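# Open day at the Flulstead robot hall

Saturday, April 22, 2023

The hall is in the old Tundau building, on the second floor, and the sign at the street door still has the Tundau name on it. I took the early bus and got there before the doors opened. Entry was free. They let people up in small groups, which meant a wait on the stairs, and there was coffee at the top.

Flulstead collects examples for robots that are supposed to work in homes. A person steers a robot through a small job, such as opening a door or picking something up, and the whole thing is recorded: what the cameras on the robot see, where every joint is, what the person told it to do. One run from start to finish is called an episode. The episodes go into a set, and the set is used to train a model that later has to do the job without a person steering.

The hall is divided into 4 bays by plain partitions. Our guide said they had 3779 episodes as of the night before, and that 2343 of them had passed checking. The rest were either waiting for a second look or had been thrown out. I asked what gets an episode thrown out. Dropped recordings, mostly, and runs where the person steering changed their mind halfway and started on something else. A failed grab is kept if it is marked as failed.

The kitchen bay was the one I had come for. It has the refrigerator jobs: go up to it, get the hand to the door, open, close, back away. The guide explained that the starting spot is moved between runs, sometimes only by a hand's width, so that the model doesn't learn a single approach by heart. We watched from behind a rope and also got to see the view from the robot's head, with the refrigerator standing right beside a white table and the hand down low in front of it.

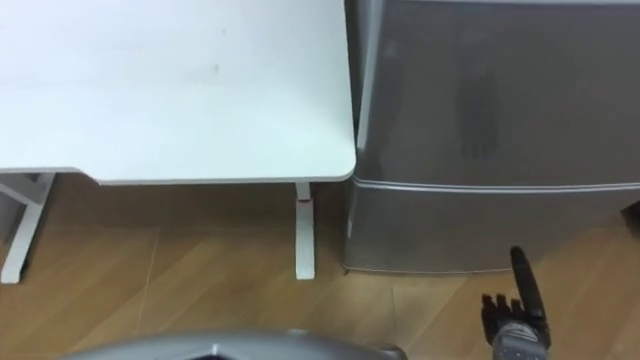 Isaksson wanted to know why they bothered with the slow part before the door is touched, and said that at Allstead those seconds are trimmed off before training. The guide said they had tried it that way in the first months. The model did well when it started close to the handle and badly from anywhere else, so now the approach stays in. The two of them went on about this for a while and the rest of us listened.

After that we saw the checking room, which is two desks and a lot of screens. Each episode is played back at double speed and tagged with the job, the start, the end, and whether it worked. The woman at the first desk had done 139 since the start of the week. She showed us one where the recording from the wrist camera lagged behind the head camera. It was hard to see until she stopped it and stepped through. That kind goes in a separate folder, and they try to line the two up again later.

Visitors could try the steering in the last bay. You hold a grip in each hand and the arms follow. My turn was short. I got a sponge off a shelf and then couldn't put it where I wanted, as I kept judging the depth wrong on the screen. None of the visitor runs are kept in the set.

There was a short talk at the end about what they want to record next, mainly drawers and lower cabinets. They are planning another open day in July. The elevator was out of order, and the stairs are steep, so ask ahead if that is a problem for you. Parking is behind the building, and the gate closes at six.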